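How to Measure Groundwater Seepage With a Homemade Seepage Meter

If you've ever waded a sandy shoreline and felt a cold patch under your feet, you may already have met groundwater on its way out to sea. We've been measuring it every January at Plodton Bay, and people write to us all year (which we love!) asking how to do it themselves, so I've finally sat down and typed it all out.

1. Build the chamber

Take a clean steel or plastic drum and cut off the end, leaving an open cylinder with one closed top. Drill a hole near the rim of the closed end and fit a hose connector with a good rubber washer. Ours came from Semeniuk Hardware and have lasted us many seasons, though we do rinse them in fresh water after every single trip.

2. Set it in the sand

Pick a calm day and work on a falling tide. Push the open end down slowly, with a bit of a twist, and tilt it so the connector sits at the highest point and trapped air can get out. Then leave it alone. I know it's tempting to hook up the bag straight away, but the sand needs to settle, and we wait overnight.
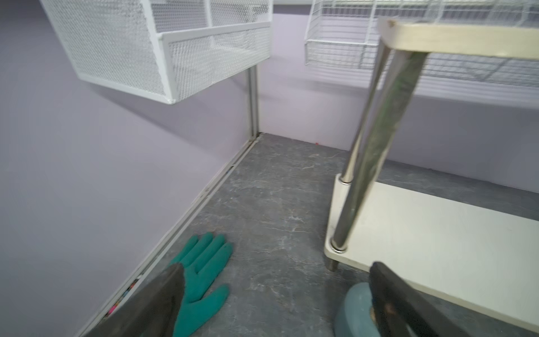
3. Attach the bag

Put 360 mL of seawater in a thin plastic bag, squeeze out every bubble you can, and close the valve. Connect the bag underwater, open the valve, and write down the time to the minute. Please do use pencil!

4. Collect and work it out

After 20 minutes, close the valve and measure what's in the bag. Say you get 589 mL: take away what you started with, then divide by the time and by the area of sand under your drum. At the Skonard Point end of the beach we run 8 drums in a line from the low tide mark outward, and the numbers can differ a surprising amount between neighbors, so don't be discouraged if yours do too.

A bag that comes back with less water than it started with may have a leak, or the flow may be going down into the sand. Check the washer first, then run it again.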